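TX 214 Textile Science for Product Development
Unit 6 handout: Fabric structure, air permeability and moisture
Instructor: Dragica Janevski
Lab supervisor: Mirsad Georgiev
Revised February 2026

6.1 Scope

This unit covers the three fabric structures you will test in the lab (plain weave, weft knit, nonwoven) and the two properties reported for each: air permeability and moisture regain. Fiber chemistry was handled in Unit 3 and is not repeated. Read the Trakness bench manual, chapters 2 and 4, before the first lab session.

6.2 Structure and openness

A woven fabric is two sets of yarns crossing at right angles. The warp runs the length of the cloth and the weft runs across it. Openness depends on yarn diameter and yarn spacing. If d is yarn diameter and p is the center-to-center spacing, the linear cover factor in one direction is d/p. Total cover for both directions is

C = C1 + C2 - (C1 × C2)

where C1 is warp cover and C2 is weft cover. A fabric with C near 1 has almost no open area between yarns. Air can still pass through the yarns themselves, so zero open area does not mean zero permeability.

A weft knit is a set of interlocked loops. The loops open under tension, so permeability must be measured on a relaxed specimen unless the test plan says otherwise.

A nonwoven is a web of fibers held by heat, adhesive or entanglement. There is no yarn and no repeat. Cover factor does not apply. Use mass per unit area, thickness and mean pore size.
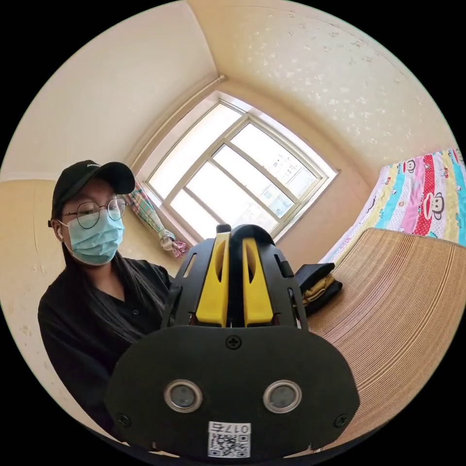
Pleating changes the area of material available to flow without changing the material. For a flat panel of width w and height h, the face area is w × h. Folding extra height into the same opening raises the working area, provided the folds can open. The usual case is the surgical mask, with pleats that run horizontally across the front so that the panel can expand over the nose and chin. Where folds stay pressed together, the overlapped layers act in series and local resistance goes up. State in your report whether a pleated specimen was tested open or closed.

6.3 Air permeability

Air permeability is the volume flow rate of air through a given area at a fixed pressure drop:

R = Q / A

Q = flow rate, A = test area. Record the pressure drop with every value. Results taken at different pressure drops cannot be compared directly, since flow in dense fabrics is close to linear with pressure and flow in open fabrics is not.

Take readings at 27 positions per sample. Stay clear of the selvage, creases and seams. Report the mean and the coefficient of variation.

6.4 Moisture regain

Regain = (M - D) / D × 100

M = conditioned mass, D = oven-dry mass. Moisture content uses M in the denominator and is always the smaller of the two for any specimen holding water. Reports that mix the two terms will be returned.

Worked case: a Cerkum plain weave sample has a conditioned mass of 600 mg and an oven-dry mass of 560 mg.
Regain = 40 / 560 × 100 = 7.1 percent
Content = 40 / 600 × 100 = 6.7 percent

6.5 Layered assemblies

Bedding and floor coverings are seldom a single fabric. For layers in contact, add the flow resistances:

Rt = R1 + R2 + R3 + ...

The sum is a first estimate. It ignores air gaps and any sideways leakage at the edges. A coarse woven mat adds little resistance of its own, but its ridges hold the layer above it off the surface and leave channels for vapor. A patchwork border adds seams and can use several unlike fabrics over a short distance, so a single reading taken there should not stand for the whole article.
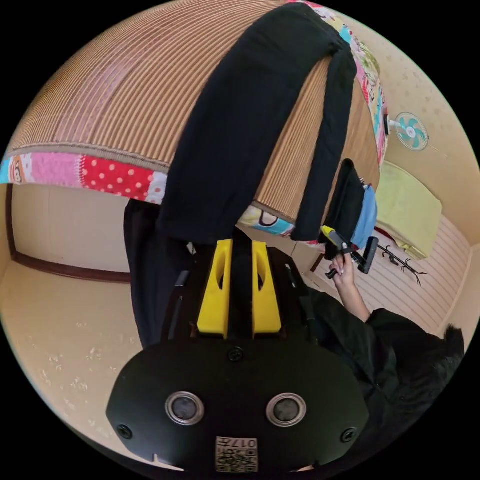

6.6 Lab assignment

1. Collect one specimen set from Ognjen Mujić. Each set has a Daher knit, a Cerkum plain weave and an Otov nonwoven.
2. Condition all specimens overnight. Log the temperature and humidity.
3. Measure thickness, mass per unit area and air permeability, in that order.
4. Dry to constant mass and calculate regain.
5. Stack the knit on the plain weave, measure again, and compare with the sum in 6.5.

Maximum report length is 19 pages, including data tables. Reading for Unit 7: Softić and Papadopoulos, course reader, starting at page 98.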